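Prep kitchen update: the two-arm station from April on

Garwood's central kitchen will start running its first two-arm prep station in April, and several people on the floor have asked what it means for their shifts. Sofia Azevedo, who manages the kitchen, and Fletcher McAlister from Ivitz, the company setting up the arms, took questions at the last staff meeting. The main points are below for anyone who was on the early shift.

The station will handle moving vegetables between boards, pans and trays. It will not use knives and it will not work over a lit burner. Cutting, seasoning and cooking stay with the line cooks. Ivitz is working through each task in simulation before the arms get time on our counter, and a task has to pass there before it goes on the list for the kitchen. So far 641 simulated runs have been logged. Fletcher said peppers and squash are harder than they look, as no two sit the same way.

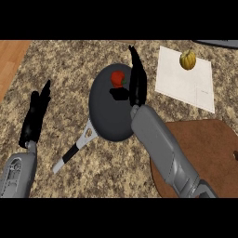
No positions are being cut. Two of the morning transfer jobs will be folded into one, and that person will look after the station, clear it when it stops and sign off the trays. Kiri Mudgway has taken the first rotation and will train with Ivitz for 54 hours before the start date. Ebony Harawira takes the second. Both move up one pay step while they are on it.

Clem Mudgway asked what happens when the arms fall behind during a large order. The answer is that the lead on shift can switch the station off and put people back on transfers without asking anyone first. He also asked whether pick rates would be used to set targets for staff. Sofia said they would not, and that this is now in writing in the shift agreement posted by the time clock.

Break times do not change. The early start moves from 5:00 to 5:30 for the transfer crew only, with the half hour added at the end of the shift. If that causes trouble with rides or child care, talk to Sofia before the new schedule goes up.

Ebony is keeping a list of further questions at the pass. Fletcher will be back to go through it before the arms are installed.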